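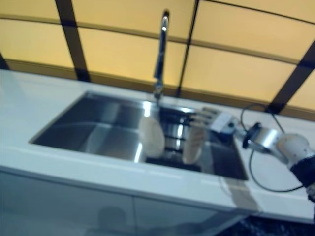 3. Clearing the dish rack

3.1 Why this chore

Our question for the project was whether a machine can do ordinary household jobs yet, at a standard a person living in the flat would put up with. We picked three chores at the start: wiping a table, folding tea towels and clearing plates from a rack. The first two are covered in section 2. The plates were left until last because they can break and because the rack stands inside the sink, so the hand has to go down between steel walls to get at them.

Two round plates were used in every trial. We kept to plates of plain shape and left out bowls, cups and cutlery. The count of 645 trials includes the practice runs in January, which used the same rack and the same sink.

3.2 What counts as done

A trial was passed if the plate was lifted clear of the rack, carried to the worktop and set down flat without being dropped. The other plate had to stay standing. We did not mark on speed, but we wrote the time down. A trial was stopped if the hand pushed against the side of the basin, or if a person had to step in.

Ghoneim is the name of the control program. It was written by last year's group and we changed only the part that chooses where the fingers go. Cenholm is the training kitchen where the work was done. Names of settings in the tables are as they appear in the program.

3.3 Results

The plate nearer the arm was the easier one. Most passes came from it, and the passes were quick by the standards of this project, with a best time of 28 seconds from the start signal to the plate lying on the worktop. A person does the same thing in two or three seconds and usually takes both plates at once.

The further plate gave more trouble. To reach it the hand has to pass over the nearer one, and in many of the failed trials a finger touched that plate on the way and tipped it. Moving the rack closer to the arm helped a little. Taking the nearer plate first helped a lot, so this became the fixed order from trial 200 onwards.

The other main cause of failure was the steel. Bright reflections in the basin and on the bars of the rack were sometimes taken for the edge of a plate, and the fingers then closed on nothing. Turning off the light over the sink reduced this, though the program then lost pale plates more often. We did not find a light setting that suited both.

Wet plates were tried on one afternoon only. The grip slipped in most of those trials – too few to put in a table, but enough to say that the dry results should not be read across to washing-up as people really do it.

3.4 Compared with the other two chores

Wiping came out best. The cloth does not need to be placed exactly and a missed patch can be gone over again. Folding came out worst, as the towel never lay the same way twice. Plates are in between: the shape does not change, but there is very little room for error.

All three together gave 2,948 saved recordings. Some of these are of very short trials that were stopped at once, and they have been kept in.

3.5 Answer to the question

For this chore our answer is no, with one limit on it. With dry plates, a known rack and a person nearby, the arm can move plates to the worktop. It could not be left to do so alone, and it did not try to put anything away in a cupboard, which most people would count as part of the job.

If another group takes this on, we would suggest starting with the wet plates and trying softer fingertips before changing the program again.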